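Leave the Stripes Soft

Most advice on hand-painted pieces assumes masking tape. The usual sequence is tape, burnish, paint, peel, and the usual standard is an edge that could pass for a printed one. I think that standard is wrong for small white objects that will be handled every day.

A taped edge has a cost. Paint builds up against the tape and leaves a ridge, and the ridge is where chipping starts. I kept 2 sets of striped pieces on the bench at Junlow for 90 days, one taped and one freehand. The taped set showed wear sooner, and every chip was obvious against a straight line. On the freehand set I had to look for the damage.

The second objection is visual. A body with slightly rough edges does not agree with a ruled stripe. The eye picks up the mismatch and blames the body, which then gets sanded until it has no character left.

Color order matters more than edge quality. Red between two blacks holds together at a distance, provided the bands are similar in thickness and a pale strip separates them. The Tosent pattern sheet specifies 3 bands and allows no variation in width. I would allow some. 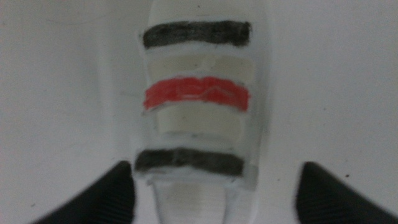

What I would change

Drop the tape for anything shorter than 236 mm. Mark the band positions in pencil, load the brush lightly, and accept a fuzzy margin. Leave a thin line of white showing beyond the outer black. Keep the tape for shelf edges and signs.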